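Housekeeping and Waste Handling in Shared Spaces
Course handout 7
Prepared by Yuzuki Shibata, with additions by Graham Dobson

Read this before the practical. You will need the floor plan of the Rikedeck rooms from handout 6 and a pen. Bring closed shoes.

1. Small bins

Most shared rooms have one large bin by the door and several small ones near the work tables. The small ones fill first and get forgotten first. On the Ernville site they are emptied at the end of every session, whether they look full or not. Food scraps do not go in small bins at all. Take them to the organics bin in the kitchen.

A bin with a separate inner is emptied by lifting the inner out, not by reaching into it. If there is a liner, gather the neck, press out the air gently and tie it before you lift. Do not push rubbish down with your hand or foot. Glass and blades go in the labelled hard container in room 106.

2. Liners

Fit the liner so that it folds over the rim by a hand's width. Too little and it slips in with the first heavy item. Too much and it hangs down the side and catches on shoes. Keep two spare liners flat in the bottom of the bin, under the one in use. Zoriana Pasichnyk's group prefers to keep the roll in a drawer, and that is fine as long as the drawer is labelled.

3. Clear bags and packaging

Clear plastic bags pile up quickly wherever goods are unpacked. Sort them as you go:

Clean and whole: fold and keep for reuse.
Clean but torn: soft plastics.
Dirty or sticky: general waste.

Printing on a bag makes no difference to where it goes. Paper labels do, so peel them off if they come away easily. Leave bags that still have something in them where they are and ask whoever is using the table.

4. Floors

Clear the floor before sweeping it. Coil loose leads, and put power strips against the wall or under a table where they will not be stepped on. On timber floors use the soft broom, working along the boards, and finish with a barely damp mop.
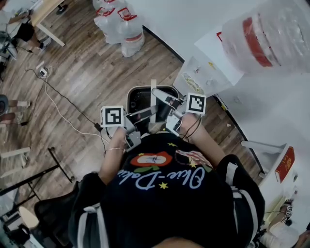 Move the bin last. Sweep up to it, shift it to a part of the floor you have already done, then sweep where it was standing. Dust collects in a ring under the base and most people miss it. Wipe the base as well — a damp cloth is enough, and the blue spray is for benches only.

Appliances with vents or grilles need clear space in front of them. Bags, paper and bins should be moved back from the grille before you leave the room.

5. Before the practical

Mark every bin on your floor plan and write down which stream it belongs to. Yaroslav Maksymiv will collect the plans at the start. If you missed the last session, get the notes from Simão Macedo.

Reading: Bhuiyan course pack, the section on sorting at the source. The Bendeo supply list is optional.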